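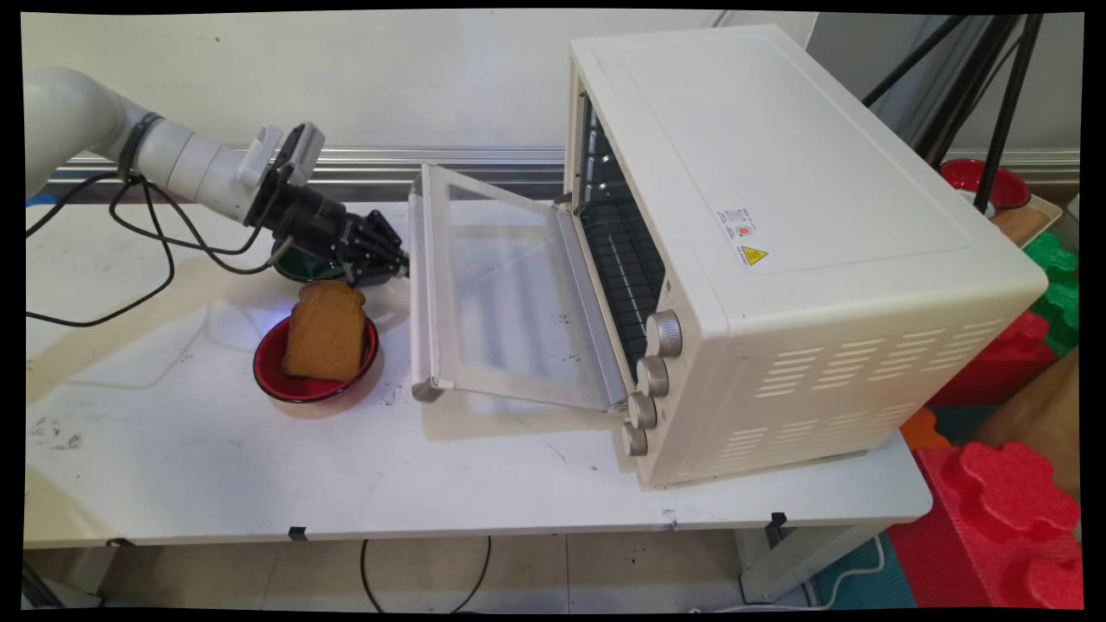
로봇 조작 작업대 운영 기준 실무회의 회의록

일시: 6월 23일 화요일 오후
장소: Privano 연구동 회의실
참석: 케인 브라이트(Privano, 진행), 아레티 마브로마티스(Privano, 안전 담당), 람두안 펫스리(Limsakul, 현장 운영), 하르시 시소디아(Gundedov, 제어 소프트웨어)
불참: 프레셔스 들라미니(Stavis, 외부 검토). 서면 의견 제출
기록: 람두안 펫스리

안건
1. 지난 회의 조치 사항 확인
2. 운영 기준 초안 중 가열 기기 관련 조항
3. 정지 장치와 작업 구역 출입
4. 케이블과 작업대 상태 점검
5. 식품을 쓰는 작업의 취급 기준
6. 작업 기록과 실패 표기 방식
7. 외부 검토 의견
8. 기타

1. 지난 회의 조치 사항 확인

케인이 지난 회의록의 조치 목록을 읽고 담당자별로 상태를 확인함.

작업자 교육 확인서 양식은 아레티가 완료함. 공용 폴더에 올라가 있으나 영문본만 있음. 국문본은 람두안이 번역 중이고 용어 몇 개가 정리되지 않아 늦어짐. "protective stop"을 "보호 정지"로, "emergency stop"을 "비상 정지"로 통일하기로 이 자리에서 합의함. 기존 문서에 "긴급 정지"로 적힌 부분은 개정할 때 함께 고침.

속도 제한 설정을 파일로 잠그는 작업은 하르시가 진행 중. 설정값을 바꾸려면 관리자 권한이 필요하도록 했으나, 작업 스크립트 안에서 값을 덮어쓰는 경우는 아직 막지 못함. 케인은 이 부분이 끝나기 전에는 완료로 표시하지 말자고 함. 미완료로 유지.

작업대 위치 표시 테이프를 다시 붙이는 건은 Limsakul 쪽 작업대만 끝났고 Privano 쪽은 하지 않음. 다음 회의로 넘김.

위험성 평가서의 작업 목록 갱신은 케인이 담당했음. 토스터 오븐 작업과 그릇 옮기기 작업을 분리해서 기재함. 아레티가 검토했고 이견 없음. 종결.

2. 가열 기기 관련 조항

초안 제4장에 대한 논의가 가장 길었음. 현재 초안에는 "가열 기능이 있는 기기를 대상으로 하는 작업은 사전에 승인을 받는다"라고만 되어 있음. 하르시가 이 문장으로는 전원을 연결하지 않은 오븐으로 문 여닫기만 연습하는 경우도 승인 대상인지 알 수 없다고 지적함.

아레티는 두 경우를 등급으로 나누자고 제안함. 비통전 작업은 기기의 전원 플러그를 뽑고 플러그 끝이 작업자 눈에 보이는 곳에 놓인 상태에서 하는 작업을 말함. 통전 작업은 그 밖의 모든 경우를 말함. 콘센트 스위치만 끈 상태, 타이머를 0에 둔 상태, 소프트웨어로 전원을 차단한 상태는 모두 통전 작업으로 봄.

람두안은 멀티탭 스위치를 끄는 방식이 현장에서 가장 흔하다고 하면서, 이를 통전으로 분류하면 승인 요청이 많아질 것이라고 의견을 냄. 아레티는 플러그를 뽑는 데 드는 시간이 길지 않으니 승인 요청이 늘 이유가 없다고 답함. 람두안이 동의했고 초안대로 가기로 함. 다만 플러그를 바닥에 늘어뜨려 두지 않도록 걸이를 마련해 달라는 요청이 있었음. 케인이 구매를 맡음.

통전 작업의 조건은 다음과 같이 정리함.

가. 작업자 2명이 작업 구역에 있어야 함. 한 명은 로봇 조작 또는 감시를 맡고, 다른 한 명은 기기 전원과 정지 버튼을 맡음. 역할을 도중에 바꿀 때는 로봇을 멈춘 뒤에 바꿈.
나. 로봇 손의 외피, 손목 카메라의 하우징, 그리퍼 패드의 허용 온도를 제조사 자료에서 확인해 작업서에 적음. 자료가 없으면 통전 작업을 하지 않음.
다. 기기 문이 열린 상태에서는 가열을 시작하지 않음. 가열이 끝난 뒤 문을 여는 동작은 별도 항목으로 승인받음.
라. 작업대 위에 종이, 천, 포장재를 두지 않음. 작업에 필요한 경우에는 작업서에 적음.
마. 작업이 끝나면 기기 플러그를 뽑고, 내부가 식은 것을 확인한 사람의 이름을 기록에 남김.

나항에 대해 하르시가 손가락과 손목 카메라의 자료가 서로 다른 제조사에서 나오므로 한 장에 모아 두는 것이 낫다고 함. 부품별 온도표를 별지로 만들기로 하고 하르시가 맡음. 표에는 팔, 손, 카메라, 케이블 피복을 따로 적음. 가장 낮은 값을 작업 전체의 기준으로 삼는다는 문장을 본문에 넣음.

다항에서는 열린 문을 어떻게 볼 것인지도 논의함. 앞으로 내려오는 유리문은 열렸을 때 팔의 이동 경로 안으로 들어옴. 케인은 충돌 모델에 문이 닫힌 형상만 들어 있는 작업이 아직 많다고 보고함. 하르시는 문 각도를 실시간으로 추정하는 방법이 있지만 신뢰할 수준이 아니라고 함. 당분간은 닫힘 형상과 완전히 열린 형상을 모두 포함하는 부피를 금지 영역으로 두고, 손이 문이나 손잡이에 닿아야 하는 구간에서만 해제하기로 함. 해제 구간에서는 저속 모드를 씀.

저속 모드의 손끝 속도 값은 이번 회의에서 정하지 못함. 하르시가 현재 설정으로 유리문에 닿았을 때의 힘을 먼저 재 보자고 했고 모두 동의함. 측정 결과를 보고 다음 회의에서 정함.

기기에 붙어 있는 경고 스티커와 정격 라벨은 떼지 않는다는 조항을 추가함. 카메라 인식에 방해가 된다는 이유로 가린 사례가 다른 현장에서 있었다고 람두안이 보고함. 가려야 할 사정이 있으면 같은 내용을 작업대 옆에 게시하고 아레티에게 알림.

기기 고정에 대해서는 의견이 갈림. 람두안은 문을 당기는 힘으로 기기가 밀리는 일을 막으려면 미끄럼 방지 매트나 고정구가 있어야 한다고 봄. 하르시는 고정한 상태로만 학습한 동작은 실제 주방에서 쓸모가 떨어진다고 함. 절충안으로, 비통전 작업에서는 고정 여부를 자유로 하고 통전 작업에서는 반드시 고정하기로 함. 고정 여부는 기록 항목에 포함함.

3. 정지 장치와 작업 구역 출입

비상 정지 버튼의 위치 조항을 검토함. 초안에는 "작업자의 손이 닿는 곳"으로 되어 있음. 아레티가 이 표현을 "작업자가 발을 옮기지 않고 누를 수 있는 곳"으로 바꾸자고 했고 그대로 채택함. 팔의 도달 범위 안쪽에는 버튼을 두지 않음.

매일 첫 작업 전에 버튼을 실제로 눌러 보고 팔이 멈추는 것을 확인함. 로봇 손은 팔과 별도의 제어기를 쓰므로 손도 함께 멈추는지 따로 확인함. 하르시는 현재 구성에서 비상 정지를 누르면 손의 전원도 끊기며, 이때 손에 쥔 물체가 떨어질 수 있다고 설명함. 그릇이나 빵처럼 가벼운 물체는 문제가 적지만 뜨거운 내용물이 든 용기는 다름. 그런 용기를 드는 작업은 이번 기준의 범위 밖으로 두고, 필요하면 개별 심의를 받도록 함.

보호 정지 뒤의 재시작 절차도 확정함. 원인을 기록에 적기 전에는 재시작하지 않음. 원인을 모르면 "원인 미상"이라고 적고, 같은 작업에서 원인 미상이 연속해서 나오면 그날 작업을 중단함. 케인이 "연속"의 기준을 물었고, 두 번 이어지면 연속으로 본다고 정함.

출입과 관련하여 작업대 주변의 바닥 표시 안쪽에는 로봇이 움직이는 동안 들어가지 않음. 물체를 제자리로 돌려놓는 일은 팔을 멈추고 대기 자세로 보낸 다음에 함. 람두안은 물체를 되돌리는 일이 하루에도 수없이 반복되어 작업자들이 대기 자세를 건너뛰기 쉽다고 함. 하르시가 발판 스위치를 밟으면 대기 자세로 이동하고 잠기는 기능을 넣을 수 있다고 답함. 일정은 미정이나 이번 달 안에 시험판을 내겠다고 함.

방문객 안내 문구는 아레티의 안을 채택함. 방문객은 표시선 밖에 서고, 안내자는 방문객과 정지 버튼 사이를 막지 않는 위치에 섬. 방문객이 로봇과 물건을 주고받는 시연은 하지 않음.

4. 케이블과 작업대 상태 점검

팔을 따라 내려오는 케이블의 처리 방식을 논의함. 초안은 "케이블이 작업에 간섭하지 않도록 정리한다"였음. 너무 막연하다는 데 의견이 모여 아래와 같이 고침.

팔이 작업 중 취하는 모든 자세에서 케이블이 당겨지지 않을 여유를 둠. 여유분이 상판에 닿는 경우 물체를 놓는 영역과 겹치지 않게 함. 통전 작업에서는 케이블이 가열 기기의 벽면, 문, 환기구에 닿지 않게 함. 상판 아래로 내려가는 케이블은 사람이 지나는 쪽 바닥에 놓지 않으며, 부득이한 경우 덮개를 씌움.

람두안은 케이블 타이로 너무 조여 피복이 눌린 사례를 들면서 벨크로 방식을 권함. 기준에는 방식까지 적지 않고 해설서에 넣기로 함.

상판 상태에 대해서는 흠집과 얼룩을 어디까지 허용할지 질문이 나옴. 하르시는 인식 성능 면에서는 약간의 자국이 있는 상판이 문제 되지 않고, 오히려 매번 깨끗한 상판만 쓰면 자료가 한쪽으로 쏠린다고 함. 아레티는 청결과 인식 성능은 구분해서 적어야 한다고 함. 결론은 다음과 같음. 식품이 직접 닿는 면은 매 작업조 시작 전과 종료 후에 닦음. 지워지지 않는 흠집과 자국은 그대로 사용할 수 있음. 들뜨거나 갈라져 손가락 끝이 걸릴 수 있는 상판은 교체함.

작업대 가장자리의 클립과 임시 고정구는 쓰지 않을 때 떼어 둘지, 정해진 자리에 둘지 이야기가 있었음. 정해진 자리에 두는 쪽으로 하되, 그 자리를 작업서의 배치도에 표시함.

주변에 보관하는 물품도 배치도에 적기로 함. 폼 블록, 바닥 매트, 여분의 그릇, 쟁반, 삼각대 같은 것들이 해당됨. 삼각대 다리는 통행로에 걸치지 않게 하고, 가연성 물품은 통전 작업 전에 작업대에서 떨어진 곳으로 옮김. 이격 거리의 값은 아레티가 소방 담당 부서에 문의한 뒤 채움.

5. 식품을 쓰는 작업의 취급 기준

실물 식품과 모형의 사용 기준을 처음으로 다룸.

람두안이 현장 사정을 설명함. 실물 빵은 몇 번 집고 놓으면 모서리가 부서지고 부스러기가 손가락 관절에 들어감. 모형은 오래 쓰지만 무게와 눌림이 달라서 결과를 그대로 비교하기 어려움. 지금은 작업자가 알아서 고르고 있으며 기록에는 둘 다 "빵"으로 적혀 있음.

하르시는 실물과 모형을 구별하지 않은 기록은 나중에 나누기가 매우 어렵다고 함. 물체 항목에 재질 구분을 필수로 넣기로 함. 실물, 모형, 미확인 중 하나를 고름. 과거 기록은 소급해서 추정하지 않고 미확인으로 둠.

실물 식품을 쓸 때의 기준은 아래와 같음.

로봇이 만진 식품은 먹지 않음. 작업용 식품은 휴게실 식품과 따로 보관하고 용기에 "작업용"이라고 적음. 개봉한 날의 작업이 끝나면 버림. 알레르기 유발 성분이 있는 식품을 쓸 때는 작업조 명단을 확인함. 작업이 끝나면 손가락 관절 사이를 부드러운 솔로 털고, 압축 공기는 쓰지 않음. 압축 공기를 금지한 것은 부스러기가 관절 안쪽으로 밀려 들어갈 수 있다는 하르시의 의견에 따름.

그릇은 작업용과 식사용을 섞어 쓰지 않음. 색으로 물체를 지시하는 작업이 많으므로 같은 색 그릇을 둘 이상 놓을 때는 작업서에 어느 것이 대상인지 위치로 적음. 대상이 아닌 그릇은 가능하면 작업대에서 치우되, 일부러 둔 경우에는 "방해물"로 표기함.

빵을 오븐에 넣는 작업의 성공 판정도 잠시 논의함. 케인은 빵이 선반 위에 놓이고 손이 문 밖으로 완전히 빠져나온 때를 성공으로 보자고 함. 람두안은 빵이 선반 밖으로 일부 나와도 문이 닫히면 성공으로 본 작업자가 있다고 함. 케인의 안으로 하되 "문을 닫을 때 빵에 닿지 않을 것"을 추가함. 문 닫기가 작업에 포함되지 않는 경우에도 같은 판정을 적용함.

6. 작업 기록과 실패 표기 방식

람두안이 지난 점검 기간의 기록 현황을 보고함. 검토한 기록은 281건이며 그중 48건에서 결과 항목이 비어 있었음. 빈 항목은 대부분 작업자가 중간에 멈추고 다시 시작한 경우임. 멈춘 기록을 실패로 적어야 하는지 몰라 비워 두었다는 답이 많았음.

논의 결과 결과 항목을 성공, 실패, 중단으로 나눔. 작업자가 정지시켰거나 보호 정지가 걸린 기록은 중단으로 적음. 중단 기록도 삭제하지 않음. 하르시는 중단 직전 구간이 안전 분석에 가장 필요한 자료라고 하면서 삭제 금지를 본문에 넣어 달라고 요청했고 채택함.

원격 조작과 자율 동작의 구분도 기록에 넣기로 함. 자율 동작 중에 사람이 개입한 경우에는 개입 시각을 적음. 케인은 개입 횟수를 작업자 평가에 쓰지 않는다는 문장을 함께 넣자고 함. 개입이 불이익으로 이어지면 멈춰야 할 때 멈추지 않게 된다는 취지임. 전원 찬성.

빈 항목이 있는 기록의 처리는 람두안이 영상과 대조하여 채우고, 영상으로 판단할 수 없는 것은 "판정 불가"로 적음. 추정해서 채우지 않음.

영상에 사람이 찍히는 경우의 기준은 별도 문서가 있으므로 이 기준에서는 참조만 함. 고정 카메라를 옮겼을 때는 보정을 다시 하고 기록에 남김. 손목 카메라는 충돌이 있었던 날에 반드시 보정을 확인함.

7. 외부 검토 의견

들라미니 씨가 보낸 서면 의견을 케인이 읽음. 요지는 다음과 같음.

첫째, 초안이 "해야 한다"와 "하는 것이 좋다"를 섞어 쓰고 있어 점검할 때 기준으로 쓰기 어려움. 의무 조항과 권고 조항을 표기로 구분할 것을 권함.

둘째, 비통전 작업에서도 유리 파손의 위험은 남아 있음. 유리문이 깨졌을 때의 청소와 보고 절차가 없음.

셋째, 승인권자가 휴가일 때의 대리인이 정해져 있지 않음.

첫째 의견은 전부 수용함. 아레티가 조항마다 표기를 달기로 함. 람두안은 권고가 너무 많으면 본문이 길어지니 권고는 되도록 해설서로 옮기자고 했고, 아레티가 작업하면서 판단하기로 함.

둘째 의견도 수용함. 유리가 깨지면 비상 정지를 누르고, 두꺼운 장갑을 낀 사람만 치우며, 손 관절과 작업대 아래 바닥까지 확인한 뒤에 재개함. 그날 쓴 식품은 모두 버림. 보안경 착용 여부에 대해서는 문을 조작하는 작업 전체에 적용하자는 아레티의 안과 저속 구간에서는 제외하자는 하르시의 안이 있었음. 힘 측정 결과가 나올 때까지는 전체에 적용함.

셋째 의견에 대해 케인은 자신의 대리인으로 아레티를 지정함. 아레티의 대리인은 정하지 못함. 같은 사람이 신청과 승인을 함께 할 수 없다는 조항을 추가함.

8. 기타

기준의 적용 범위에 Gundedov의 이동형 플랫폼을 넣을지 하르시가 물음. 고정 작업대와 위험이 달라서 이번에는 넣지 않음. 표지에 "고정 설치 팔에 한함"을 적음.

람두안이 작업서 양식이 길다고 함. 케인은 가열 기기가 없는 작업에는 해당 쪽을 생략할 수 있도록 양식을 나누겠다고 함.

장갑 재고가 부족함. 람두안이 주문함.

결정 사항

통전 작업과 비통전 작업을 플러그 상태로 구분함.
통전 작업은 작업자 2명, 기기 고정, 부품별 온도표 확인을 조건으로 함.
오븐 문은 닫힘과 열림 형상을 모두 금지 영역에 넣고, 접촉 구간에서만 해제함.
결과 항목은 성공, 실패, 중단으로 적으며 중단 기록을 삭제하지 않음.
물체의 실물, 모형, 미확인 구분을 필수로 함.
의무 조항과 권고 조항을 구분해 표기함.

조치 사항

케인 브라이트: 플러그 걸이 구매, 작업서 양식 분리, Privano 작업대 위치 표시 테이프.
아레티 마브로마티스: 의무와 권고 표기, 가연성 물품 이격 거리 문의, 유리 파손 절차 문안.
람두안 펫스리: 교육 확인서 국문본, 빈 결과 항목 대조, 장갑 주문, 압축 공기 사용 금지 게시.
하르시 시소디아: 부품별 온도표, 유리문 접촉력 측정, 발판 스위치 시험판, 속도 설정 덮어쓰기 차단.

보류 사항

저속 모드의 손끝 속도 값
접촉 구간에서의 보안경 착용
아레티의 승인 대리인

다음 회의 일정은 접촉력 측정이 끝나는 대로 케인이 메일로 알림. 회의록 수정 요청은 람두안에게 보낼 것.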